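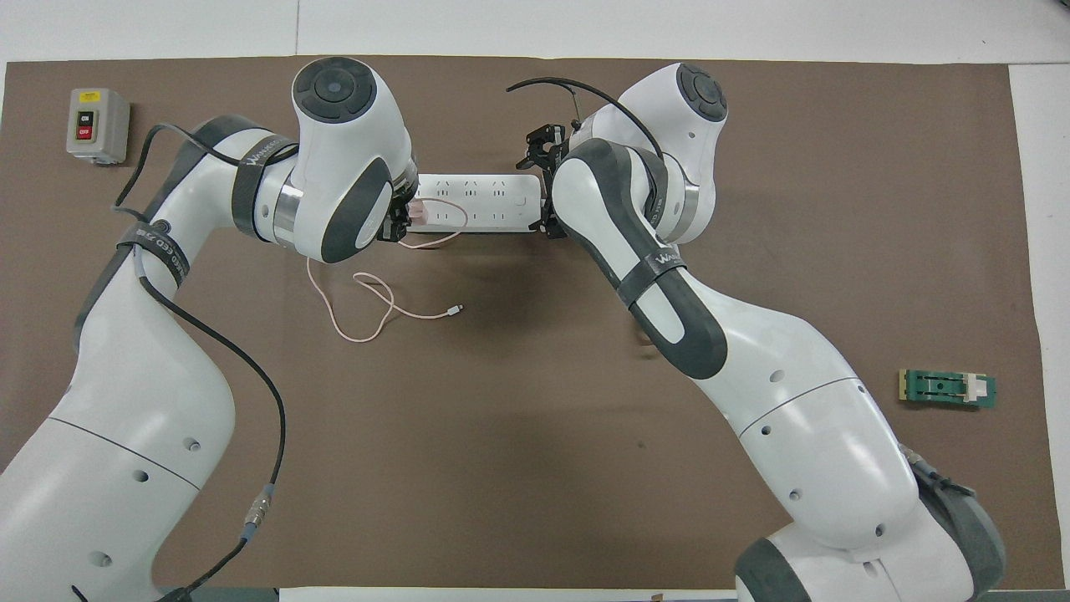 Flondeckの双腕キット、使ってる人いますか？

投稿者：custinico_fan　2025年8月8日
Driltachが出してるFlondeck、体験プランで借りて触ってます。卓上に茶色いシートを敷いて、電源タップとか充電器まわりの作業をいろいろ試してるところ。アーム本体はかなり好きです！白とグレーで見た目もすっきりしてるし、手首が思ったより小回りききます。
ただ、ケーブルをアームに暗い色のバンドで留める方式ってどうなんでしょう。途中で輪っかみたいにたるむのが気になって気になって……。買うか返すか迷い中なので、使ってる人の話が聞きたいです。

返信1　zarins_neko
うちは12月から使ってます。バンド留めは慣れますよ。私はむしろ好きで、内蔵配線だと交換のたびに分解でしょ？あれがもう嫌で（笑）
手首側は余裕を持たせて、肘のところで締めるのがおすすめです。きつく留めると曲げたとき引っぱられます。

返信2　ねじ山17号
自分は反対派。この値段でバンド留めはないと思う。前に使ってたZariņšのアームは配線が中を通ってて、周りの物に引っかかる心配がなかった。
あと充電器みたいな小さい物をつかむなら、本体より指先のほうが大事。Flondeckの標準の指は薄いプラグだと傾きやすい。そこの評価が抜けてると買う判断はできないかな。

返信3　custinico_fan
指先の件、ちょうど書こうと思ってました。ピンクの小さい充電器でやってるんですけど、つかむ場所でぜんぜん違うんですよ。

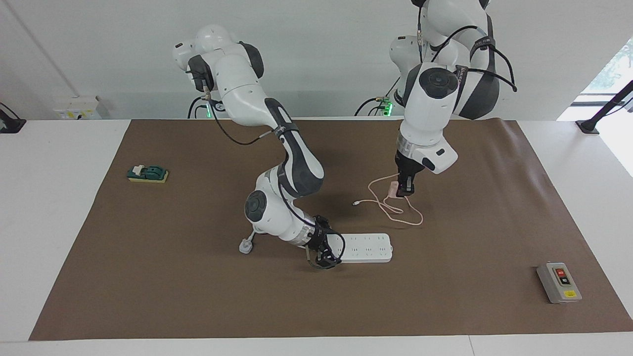 で、先週は標準設定のまま377回やって、そのあと握りを弱めにして822回。数字だけだと弱めのほうが安定してました。失敗するときはだいたい角度で、差し込み口に対してちょっと斜めに入ろうとして止まる感じ。細いケーブルがついてると、それに引っぱられて向きが変わることもあります。

返信4　zarins_neko
回数すごい！ケーブルは始める前に毎回同じ形に置くといいですよ。ぐるぐるのままだと条件がそろわないので。
スイッチ類も試しました？うちは押しボタンは楽勝で、レバーのほうに手こずってます。

返信5　ねじ山17号
条件をそろえたら、そろえた条件での成績しか出ないでしょ。家で使うコードなんて毎回ぐちゃぐちゃなんだから、バラバラのまま回したほうが製品の評価になると思うけど。

返信6　zarins_neko
それは目的によりません？最初は原因を切り分けたいので、私はそろえる派です。慣れてから崩せばいいし。

返信7　custinico_fan
うーん、どっちもわかる。じゃあ次は10回ずつ交互にやってみます。ボタンとナイフスイッチはまだちゃんと記録を取ってないので、そっちも追って書きますね。
ところで交換用の指って単品で買えます？カタログに見当たらなくて。

返信8　ねじ山17号
サポートに直接聞けば見積もりが来る。担当はJaanus Raudseppさんって人で、返事は早かった。送料は高い。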